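Subject: Re: Natasby Growth Fund — second close and co-investment terms
Date: Oct 20, 2018
To: portfolio-list
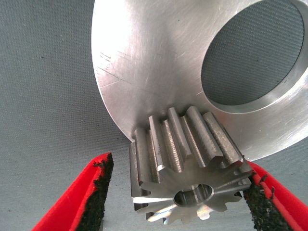

Metal disc with large round bore

Thanks for the questions. I've put the earlier message below so the answers make sense.

> Our board has read the term sheet for Camton. Two things are unclear to us.
> First, is the minimum for co-investors still 1000 units, or did that change
> at the first close? Second, who pays the legal costs if the Trultoditz
> purchase falls over? We hold 182 units and would like to take up more, but
> not before we know the answer on costs.

The minimum is still 1000 units for new co-investors. Existing holders can top up in any amount, so your 182 units are fine as they stand and you can add to them without reaching the minimum.

On costs, the fund pays its own lawyers whether or not Trultoditz goes ahead. Co-investors pay for any advice they get themselves. Clause 17 covers this, but the wording is poor and Olvera has been asked to redraft it. The new version will come to this list — please don't sign the old one in the meantime.

We have commitments for 797 units from existing holders so far. The second close is planned for February. If your board meets after that, let me know and I'll ask whether a late signature can be honoured.

The Camton accounts are in the data room under the old folder name. Anyone who has lost their login should write to me off-list.

Investor Relations, Natasby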